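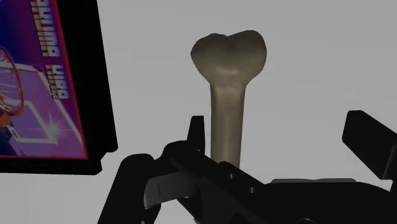
Ticket 1430 – Bande-annonce « Trostden », version finale : son décalé en salle 2
Statut : résolu (sous réserve)
Priorité : haute, puis moyenne, puis de nouveau haute
Site : cinéma de Nernville
Ouvert par : cabine
Suivi par : support programmation

Description initiale

La bande-annonce finale de Trostden, livrée par le distributeur Hakala, passe avec un décalage entre l'image et le son. Au début, rien de grave, on croit à un parti pris artistique. À partir de la bataille sur le glacier, le héros crie nettement après avoir fermé la bouche. Le public de la séance de 20 h a ri. Ce n'est pas une comédie, nous a rappelé Hakala.

Le film sort dans deux semaines, la bande-annonce doit passer avant toutes les séances du soir, et le distributeur téléphone beaucoup.

Matériel : serveur de lecture salle 2, processeur son d'origine, playlist standard (pubs locales, trois bandes-annonces, film). Le problème n'apparaît que sur cette bande-annonce.

Premiers essais (cabine)

- Redémarrage du serveur : pas de changement.
- Redémarrage du processeur son : pas de changement, mais la ventilation fait moins de bruit, on prend.
- Lecture du fichier seul, hors playlist : son synchrone du début à la fin.
- Lecture dans la playlist : décalage.
- Lecture en salle 1, même playlist : son synchrone. La salle 1 a toujours été la préférée.

Réponse du support

Merci pour ces essais. Pouvez-vous nous indiquer la place de la bande-annonce dans la playlist, et ce qui la précède immédiatement ? Pouvez-vous aussi vérifier la version du fichier ? Hakala en a livré deux : la « finale » et l'« ultime ». Elles durent le même temps, portent presque le même titre, et la seconde annule la première.

Cabine

La bande-annonce est en dernière position avant le film. Juste avant, il y a la pub du garage de Trostov, celle avec le jingle à l'accordéon. Nous avons les deux versions sur le serveur. La playlist appelle bien l'ultime. Nous avons supprimé la finale par précaution, puis vidé la corbeille, puis relancé. Toujours décalé.

Mesure faite à l'oreille et au chronomètre du téléphone : environ 58 images de retard à la fin. À l'oreille, donc à prendre comme tel.

Support

Un retard pareil ne vient pas d'un réglage de délai, qui serait constant d'un bout à l'autre. S'il grandit en cours de lecture, nous pensons à une différence de cadence. Merci de contrôler les propriétés de la pub du garage.

Cabine

Pub du garage de Trostov : 25 images par seconde. Tout le reste de la playlist est en 24. Le fichier nous a été remis sur une clé USB en forme de pneu, nous n'avions pas poussé l'enquête plus loin.

Nous avons retiré la pub de la playlist et relancé. La bande-annonce est synchrone. Nous avons remis la pub. Elle est décalée. Nous avons répété l'opération deux fois, dont une pour le plaisir.

Explication (support)

Le serveur de la salle 2 tourne avec un logiciel ancien. Après un contenu en 25, il repasse bien l'image en 24 mais garde l'horloge audio précédente jusqu'au prochain arrêt complet. En salle 1, le logiciel a été mis à jour en avril et la bascule se fait correctement. La mise à jour de la salle 2 était prévue le même jour. Le ticket correspondant a été fermé avec la mention « fait », ce qui était optimiste.

Point non élucidé : le film qui suit n'est pas touché. La cabine insère un noir et une commande de lumière avant le long métrage, et il est possible que cette pause suffise à remettre l'horloge d'aplomb. À confirmer.

Solution provisoire appliquée

1. Pub du garage déplacée en tout début de playlist.
2. Noir de 2 secondes et commande de lumière ajoutés juste après.
3. Playlist enregistrée sous un nouveau nom, l'ancienne supprimée.
4. Test complet à vide, lumières éteintes, son au niveau d'exploitation.

Résultat : bande-annonce synchrone, bataille comprise. Le héros crie bouche ouverte. Le dragon aussi, mais dans son cas personne n'avait remarqué la différence.

Reste à faire

- Mise à jour du serveur salle 2, un matin, hors séances scolaires.
- Conversion en 24 de la pub du garage. Le garage est prévenu et demande si le jingle sera plus lent. Oui, un peu.
- Vérifier la cadence de tout fichier local avant de le charger.
- Rappeler Hakala.

Cabine, dernier message

Hakala rappelé. Ils sont ravis et nous annoncent une troisième version de la bande-annonce, « définitive », avec une scène supplémentaire. Elle arrive demain. Merci de ne pas fermer le ticket tout de suite.

Support

Ticket laissé en résolu sous réserve, rouvrable sans nouvelle demande. Envoyez-nous les propriétés du fichier dès réception, avant la première projection si possible.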